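Pridbridge Local History Society
Minutes of the general meeting, Oct 30, 2018

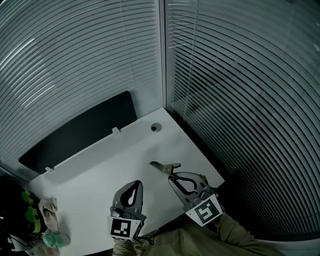

White corner desk with black divider panel.

Hussam Sabbagh took the chair and opened the meeting at 7:05 p.m. Apologies were received from three members. Two new members were welcomed.

1. Minutes of the previous meeting

The minutes were read and approved with one correction. Under item 4, "Orisham Mill" should read "Orisham Lower Mill." The two are separate buildings and the error has now appeared in our newsletter as well. A correction will run in the next issue.

2. Matters arising

The key to the map cabinet has been found. It was in the envelope with the spare fuses.

The library has replied to our letter about the microfilm reader. It can be booked in two-hour blocks on any weekday morning. Members should call the front desk and give the society's name. The reader cannot print, and the library has no plans to change this.

No reply yet from the county about the missing marker on Skanel Road. The secretary will write again and send a copy to the highway department.

3. Finances

The balance of the general account was reported. Dues are coming in more slowly than last year and 61 members have paid so far. A reminder will go out with the newsletter.

The grant of $1000 from the Issa Fund has been received. It is restricted to printing costs and has been entered on a separate line in the books. A short report on how it was spent is due to the fund by the end of May.

A member asked if postage could be counted as a printing cost. The chair said he had read the letter that way at first, but the terms are clear that it cannot. Postage will come out of the general account as before.

4. The Orisham booklet

The text of the booklet on the Orisham mills is complete except for the chapter on the flood. Two accounts of the flood disagree on which bridge went first. The newspaper gives the upper bridge. The mill clerk's diary gives the footbridge and says the upper bridge stood until the next morning. After some discussion it was agreed to print both accounts side by side and let the reader decide.

Quotes for printing were compared. The lower quote is for 300 copies with a stapled spine. The other printer would do 700 copies with a glued spine, but the total is well over the grant. Several members felt that the larger run would leave us with boxes of unsold stock, as happened with the railroad calendar. Others pointed out that the glued spine lasts longer and that the school may want a set.

Moved and seconded to accept the quote for the stapled edition. Carried, with two against.

The cover will be the drawing of the wheel house. The alternative – the survey map of the millpond – does not reduce well and the field names cannot be read at that size. It will go inside as a fold-out if the printer can do it at no extra charge.

5. Oral history recordings

Four interviews have been recorded since spring and two of these have been typed up. The interview with the former ferry operator runs to nearly three hours and needs to be split into parts. Help with typing is wanted. Members who can type but do not wish to work from the recordings can check finished pages against the audio.

The release form was discussed. The present form does not say whether a recording may be placed online. Hussam Sabbagh will draft a new paragraph and bring it to the next meeting. Until then no recordings will be posted, and people already interviewed will be asked to sign again.

6. Skanel cemetery survey

The north section is finished. The list of names has been checked against the church register, and nine stones do not match any entry. Most of these are probably spelling differences, but two have dates earlier than the first page of the register and will need more work.

Members were reminded to use only plain water and a soft brush on the stones. No chalk, no shaving cream and no wire brushes. The survey stops for the winter and will start again when the lane is dry enough for cars.

7. Winter talks

Two of the three talks are settled. The first is on the ice trade at Skanel and the second is on reading old deeds. For the third, a talk on the Orisham school fire was suggested, but the speaker is not yet able to commit. If no answer has come by the next meeting, we will hold a show-and-tell evening in its place. Members would bring one object each, with five minutes to talk about it.

Doors open at 6:30. Coffee as usual. The charge for non-members stays the same.

8. Other business

A box of glass negatives has been offered to the society by a family in Pridbridge. They have not been sorted and some are cracked. It was agreed to accept them – on the condition that the family signs the standard gift form first.

The spelling of the street name on our letterhead was raised again. It will be fixed when the present stock is used up.

The meeting closed at 8:50 p.m.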